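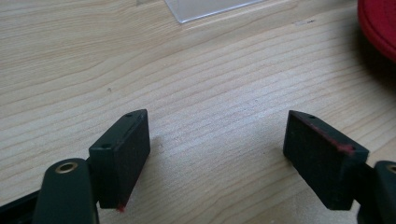 *Pale wood tabletop, wavy grain.*

Home | Data | Notes | Changelog | Contact

# Pluko Sunscreen Wear Diary

3 min read

Pluko is a small, friendly dataset of sunscreen wear notes, and I'm so happy it's finally out! It holds 500 diary entries covering 77 sunscreens, written by people who put the stuff on every morning and had opinions by lunch.

## What's inside

- `entries.csv` - one row per day of wear
- `products.csv` - type, SPF on the label, finish, scent (yes/no)
- `notes.txt` - the long, rambly comments, my favorite part

Skin type is self-reported: dry, oily, combination or "no idea". Pilling, white cast and eye sting are scored from 0 to 5. A blank means the writer skipped that question, so please don't read it as zero!

## Good to know

119 entries mention makeup on top, and those pill a lot more (especially over thick moisturizers). Nothing was measured in a lab, so you can't use this to check SPF claims or give medical advice. Most entries were written indoors or on short walks - beach days are rare.

## Loading it

`pluko load --table entries --min-words 30`

The cleanup script is called Prallelley, and yes, the spelling stays. A winter batch opens for entries in September.

Last updated July 24, 2022

Filed under: Skin Care, Sun, Open Data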